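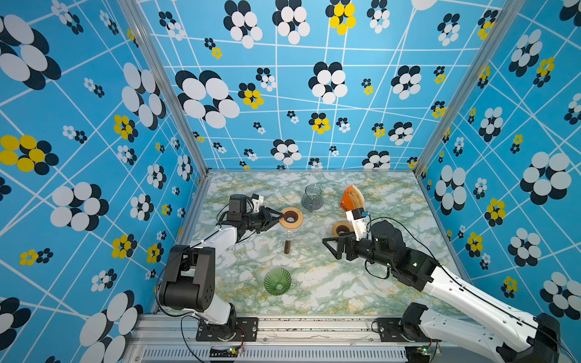 Photo: Fenora project, Tustholm bench

How should I read the "new background" result in the Fenora write-up?

Asked December 3, 2024 in Robot learning
Tags: imitation-learning, evaluation, two-arm, wrist-camera

I'm trying to repeat part of the Fenora work on a smaller budget and I'm stuck on one table. They train a two-arm policy on 1,476 demonstrations of handling coffee-making gear (drippers, servers, paper filters and so on) in a cell with patterned wallpaper on the walls and a marble-print top. Then they swap the wallpaper and the table covering and run it again. Success falls by 22 points.

The inputs are one fixed view of the whole cell and a camera on each wrist. As far as I can tell the demonstrations were also collected with the coverings changed now and then, but the write-up doesn't say how often.
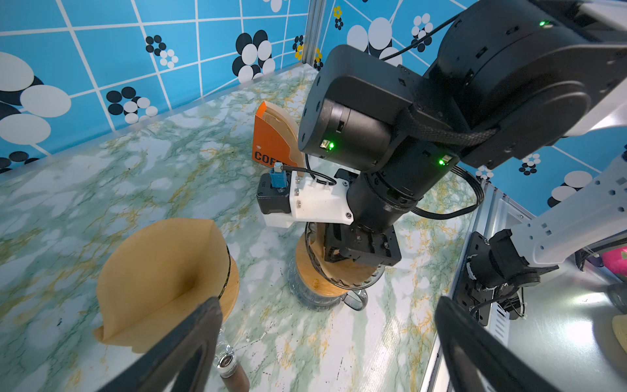

My first thought was that the wrist views ought to carry most of the fine work, so a new wall shouldn't matter that much. But the walls show up in the wrist views too whenever an arm is tilted up, and I don't know how to separate the two effects. The test is 294 trials over 7 coverings, split evenly.

Two questions:
1. Is a drop of 22 points large for this kind of test, or is it within what you'd expect from noise?
2. If I only have time for one extra experiment, what should it be?

I can't get hold of the Bromska data to compare, as the download link is dead.

2 answers

Answer 1 (accepted)

It's more than noise if you pool everything, but I wouldn't trust the per-covering rows. Split 294 trials by 7 and you have 42 for each covering. With success somewhere near the middle of the scale, the 95% interval on 42 trials is very wide, wide enough that the best and worst coverings in a table like that can swap places on a rerun. Compare the pooled number with the baseline and leave the ranking alone.

Also check whether the baseline used the same starting positions. If the objects were put back by eye between coverings, part of your drop is object placement and has nothing to do with the wall. The Amarasinghe protocol deals with it by overlaying a saved picture of the start on the live fixed view and nudging things until they line up. It's slow, but it's the cheapest fix I know.

On the extra experiment, I'd change the wall and the table covering separately. People nearly always change both at once and then write "background". For a wrist camera they are very different things. When the gripper is pointing down, the table covering fills most of the view behind the objects.
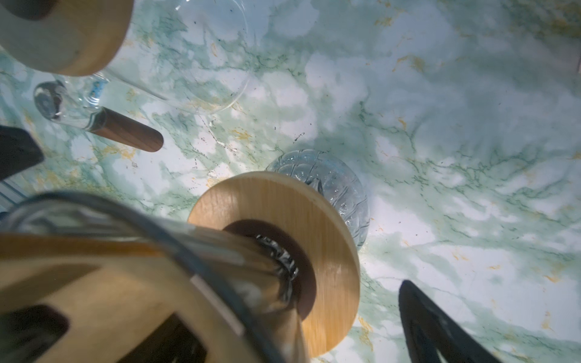

Clear glass makes it worse. The policy sees the table pattern through the object, so a new covering changes how the object itself looks as well as what is behind it. Report glass and non-glass items in separate columns. If the whole drop sits in the glass column, you have learnt something the original table can't tell you.

If you do have time for a second run, blank out the fixed view at test time and see what happens. Train with it dropped at random first, or the policy will simply fall over and you'll learn nothing.

Comment: Would you keep the lighting the same when changing the table covering? A glossy print throws highlights back at the wrist camera.
Reply: Yes, keep the lamps as they are and note whether the print is matt or gloss.

Answer 2

22 points is normal in my experience. We saw similar in January with a different arm. Just collect more demos with more wallpapers, it's cheap to change. Colour jitter helped us a bit but not with the glass things.

Comment: How many wallpapers did you end up with?
Reply: Can't remember, I'd have to look it up.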